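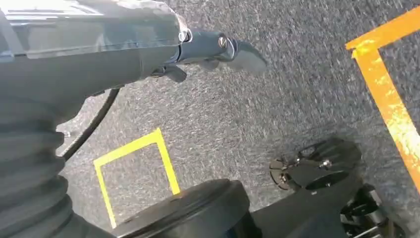 Calloway Robotics Lab – Handout 4
Floor marking and clearance rules for mobile manipulators
Revised 14/09/2020

1. Scope

These rules apply to any machine that carries an arm on a moving base. Fixed bench arms are covered in Handout 3. Read this before your first session on the Woretti platform.

2. Tape colors

Orange marks the outer limit of a work zone. People stay outside it while the arm is enabled.
Yellow marks a target or parking square inside the zone. It is a reference for the task and gives no protection to anyone.
The two colors are never swapped, even for a short test. If you run out of one, stop and get more.

Tape goes on clean carpet, pressed flat along its full length. Replace a strip when an end lifts or when the color can no longer be told apart from the other one under the room lights. Fading alone is logged at the weekly check and does not stop work.

3. Clearance

3.1 Keep 500 mm between the orange line and the furthest point the arm can reach. Measure from the fingertip with the arm fully extended, and measure again after any change of finger.
3.2 Minimum fingertip height over open floor during base travel is 118 mm. Lower heights are allowed only when the base is stopped.
3.3 The wrist must not pass over the base hardware at full speed. Use the reduced speed profile in Simlow.

4. Cables and covers

A cable that runs outside the arm needs enough slack for the full range of the joint, and no more. Move each joint to both limits by hand, power off, and watch the loop. It must not touch the floor, catch on a bracket or enter the folds of a bellows.

Bellows are inspected with the joint extended, as small splits close up when the cover is compressed. Do not tape over a split. Tag the machine out and report it.

5. Fasteners

Check finger bolts and mounting plate bolts at the start of each session. Paint a witness mark across any bolt you have tightened. Finger assemblies are replaced at 4,000 grip cycles whatever their condition – the count is kept in Drirkevus.

6. Before enabling the arm

Zone clear of people, bags and loose tape
Stop button tested
Speed profile confirmed on screen
Session opened in the log

Wait 10 seconds after the enable tone before sending the first command.

7. For next time

Bring a sketch of your own zone with both tape colors and the reach measurement from 3.1. Sketches without dimensions will be returned.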